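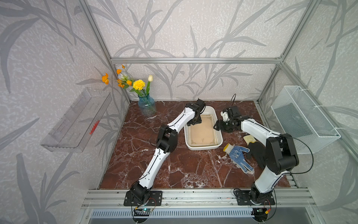
Pale lavender-gray walls with a silvery leaf and reed print, behind a brown marble tabletop.

The Leaf Is Back on the Wall

Walk down the main street of Stinberg and you can guess which houses have been papered lately. Curtains stay open. People want you to look in!

For years the town painted everything white, and then the reeds came back — big ones, a foot tall, in silver and moss and a gray that goes nearly purple at dusk. Much of it comes from Gretik, a small print shop that has been cutting its own patterns since 2000 and now keeps 733 of them in flat drawers. I spent a whole morning pulling those drawers open and could happily have stayed for supper.

The best seller is Pretum, a marsh grass drawn so loosely that the joins almost vanish once it's hung. My own favorite is Javier, a fat, floppy leaf that looks wonderful in a hallway and even better in a tiny bathroom (go for the tiny bathroom).

Large prints do ask for some nerve. Order a sample, tape it up, and live with it for 3 days, lamps on and lamps off. Pale grounds are kind to dark stone and old wood, and a soft metallic leaf picks up whatever light you have. Buy one extra roll from the same batch while you're at it.

The shop's new fern goes on sale in October, in 17 colors, and I already have a wall in mind.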